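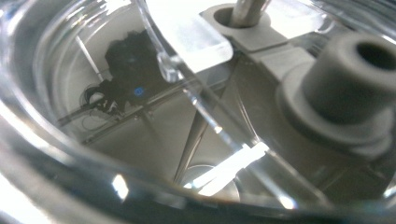

Search this site Go

Let People Do the Showing

Last updated Friday, February 9, 2024

Most of the arguments I get into about robots are about the wrong end of the job. People want to talk about which arm to buy, which model to train, how big the computer has to be. I want to talk about the afternoon when somebody shows the machine what to do. That is the part that decides how the rest goes, and in most shops it gets handed to whoever is free.

I spent 25 years on assembly floors before I started doing this kind of work, and for the last 4 I have mostly been collecting demonstrations. Some of that was by remote control, with an operator moving one arm and a second arm copying it. Lately more of it has been with hand-held grippers that carry their own camera. You pick the thing up, you do the task, and the recording is the lesson. My view, after doing a lot of both, is that the hand-held way is better for most small work, and that shops should put their most experienced people on it and pay them for the time.

Remote control has real points in its favor. The recording comes from the same arm that will do the job, so nothing has to be translated. If the arm can't reach a place, the operator finds out right away. When we did the valve line at Soltbridge we used a remote setup called Clila, and for moving heavy castings between fixtures I would use it again. You don't want a person waving a casting around on the end of a hand tool.

But remote control makes good workers clumsy. You watch a screen or you watch the arm across the table, and there is a small delay, and you can't feel anything. A person who can seat a clear plastic cover in two seconds with their fingers will take half a minute through the controls, and they will do it in a way they would never do it by hand. They stop and back off, and they come at the part from above even when the right way in is from the side. All of that goes into the recording, and the robot learns it as if it were skill.

With the hand-held gripper the same person is slow for the first hour and then mostly themselves again. The tool has some weight, and the fingers of it are not your fingers, but contact comes up through the handle. You know when a part has caught. On a job called Song, which was nearly all transparent parts going onto gray molded housings, that made the difference. Clear parts are hard to see through any camera. The wall bends what is behind it, a lamp lays a white streak across the spot you care about, and your own dark outline shows up in the reflection along with everything else in the room. An operator working only from that view has to guess. An operator with the tool in hand is standing there and can lean over and look.

This brings up the complaint I hear most from the software side, which is that the person knows things the camera doesn't. It is a fair complaint. If I lean over, see the hole, and go straight to it, the recording shows a gripper going straight to a hole it could not see very well. The robot is then asked to copy a move without the reason for it. I have watched that fail.

My answer is to teach the demonstrator and keep the tool. We have a plain rule now: if the camera can't see it, move the gripper until it can, and then do the work. It adds a short pause near the start of each try. People forget it at first and pick it up again by the end of the shift. Moving the lamp helps too, and so does changing where you stand. I would sooner have those habits in the person than a pile of software trying to clean up after them.

The other complaint is cost. A senior assembler's time is expensive, and a temp can hold a gripper. True enough. On one job we were asked for 400 demonstrations and the customer wanted them from the cheapest hands available. We had 2 people do it who had never built the part. Their tries all counted as good, in the sense that the pieces ended up together. They had also picked up a habit of pushing the rod in at a slant and straightening it after. The robot did the same thing, and it pushed harder. We recorded the whole set over again with people from the line – on our own money – and I have not agreed to that arrangement since.

I don't think more recordings make up for bad ones. I know there are people who believe that with enough of them the bad habits wash out. Maybe that holds at a scale I have never worked at. In a shop with one cell and one product, what you put in is close to what you get back.

There is also the matter of what the workers are told. At Jedo the people doing the showing were told it was a calibration check. They figured it out by lunch, and the recordings after lunch were noticeably worse, and I don't blame them. If you are asking someone to hand over how they do a job, say so. Tell them what the robot will be doing, what they will be doing once it runs, and who to go to when it does the job wrong. They are the ones who will spot it first.

Our next job starts in March, more clear parts, and I have asked for the line's own people for the full recording period. The customer has not said yes yet.

Contact | Copyright 2024, all rights reserved | Back to top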